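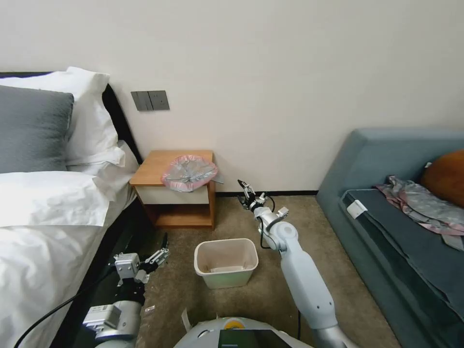 Call for participants: does the five-minute bedroom reset do any good?

Home Rooms Projects Take part Contact

Pace is looking for 16 people to tidy a bedroom, live with the results at home for a while, and tell us plainly whether it was worth the bother. We are a small research office in Sarnport and we mostly look at how people clean, store and throw away things in ordinary homes. You don't need to be tidy. We would quite like some people who aren't.

Why we are doing this

In March we were sent a routine called the Ener reset. It is a short list of jobs for a bedroom, done in the same order every day: bed, bedside table, seat, floor, bin. Its authors say that a person who keeps it up will spend less time cleaning, sleep in a nicer room and feel calmer by the end of the month. They may be right. We have read the material twice and can't find where any of that was measured.

What we did find was a good deal of confidence about small matters. The pillows must be stacked before the duvet is straightened. The bin must be relined last, with the rim of the bag folded down evenly all the way round. Nothing at all may stay on the bedside table apart from a lamp. Why a lamp and not a glass of water, we don't know, and the authors didn't say when we asked.

Some of us have cleaned for a living and have our doubts. Tiziana Greco, who runs our practice room, thinks the order makes no difference and that the bin takes most people longer than the bed. Osvaldo Piras thinks the order does matter but that theirs is wrong. I think people will follow it for a few days and then stop. So we would rather watch it being done by people with no stake in the answer.

What you would be doing

There are two parts. The first is one visit to our practice bedroom in Sarnport, lasting 115 minutes with a break in the middle. The second is 14 days at home, using whatever routine you have been given, with a short diary.

At the visit you will be asked to put the room in order more than once. It is an ordinary bedroom with a carpet, a bed with white bedding and a dark headboard, a small wooden bedside table with a drawer and an open shelf, a blue sofa and a little waste bin. We haven't dressed it up to look like a hotel. The jobs are:

- straightening the duvet and putting the pillows back against the headboard
- clearing whatever has been left on the bedside table
- dealing with anything lying on the sofa
- taking the bag out of the bin and putting another in
- having a look over the carpet and picking up what needs picking up

For one round you follow the Ener order. For another you follow an order that Osvaldo has written. For the last you do as you like, and we won't comment on it until you have finished. You will not be told which order we think is better, partly because we don't agree.

The bags we use are thin grey ones with a pink edge. They are fiddly. They slide down inside a small bin and they bunch up at the top if you tie them in a hurry. We thought of buying better ones and decided against it, as most people have something of the sort under the sink and a routine that only works with good bags isn't much of a routine.

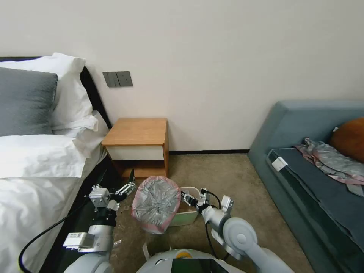

The practice bedroom, with a bag in the bin.

At home

You will be put in one of two groups. One group uses the Ener reset in its own bedroom. The other is asked only to spend the same length of time on the room each day, in any order, on anything they fancy. If both groups end up equally pleased with their bedrooms, then the clever part of the method isn't doing much, and we will say so in the report.

The diary has a few lines for each day: whether you did it, how long it took by the clock, what you skipped and what annoyed you. Please don't fill in missed days afterwards from memory. A blank line is useful to us. A guess is not. We will ask to see the diary at the end but we won't be coming round to inspect your bedroom.

You may share the room with someone. If you do, tell us, and tell us whether that person was helping, making a mess or both. The Ener material seems to have been written for people who sleep alone and own very little, and it would be good to know how it stands up in a room where somebody else drops things on the furniture.

Who can apply

You should be 18 or over and able to get to Sarnport once. You need to be comfortable bending down to a low bin and lifting a duvet; if you can manage most of that but not all, write anyway and we will talk about it. You need a bedroom at home with a bin in it. If you haven't got a bin we can lend you one.

We can't take people who sell, teach or write about cleaning methods, ours or anybody else's. We also can't take anyone who already does the Ener reset. Professional cleaners are welcome, but we will limit how many we accept, and you will be asked to do the rounds at home speed.

What you get

Each person who completes both parts is paid £69. If you come to the visit and then decide that the diary isn't for you, you will be paid for the visit alone, at a rate given in the letter you sign beforehand. Local bus fares are refunded if you keep the tickets. People coming from Drelberg should check the return times before they choose a session.

You won't be given free products, a certificate or a promise that your bedroom will be any better. We would be surprised if it were worse.

Who pays for it

The study comes out of our own budget. The people behind Ener have offered nothing and been asked for nothing except their instructions. They will get the report when everyone else gets it. We mention this as too many household studies turn out on page nine to have been paid for by the company whose sponge won.

What we keep

We keep your timings, your diary and the notes made during your visit. Your name is stored apart from these and doesn't appear in the report. If we want to quote something you wrote, we ask you first, and you can say no without giving a reason. You can leave the study at any point up to the day the report goes to print.

How to apply

Write to Loredana Ferraro at the Pace office, by letter or through the Take part page, by August 8, 2022. Please tell us:

- your name and how best to reach you
- who else sleeps in or uses your bedroom
- what you do now to keep it tidy, if anything
- when you last changed the bag in your bedroom bin, as near as you can remember
- whether mornings or afternoons suit you for the visit

A few lines on each will do. There is no right answer to the one about the bin, and "no idea" has already been given by two members of staff.

Heidrun Imhof will answer questions about access, the stairs and the parking. Questions about the method itself can go to Gualtiero Gatti, who has read more of it than the rest of us – he may try to argue with you. Everyone who applies will get a reply, including those we can't take this time.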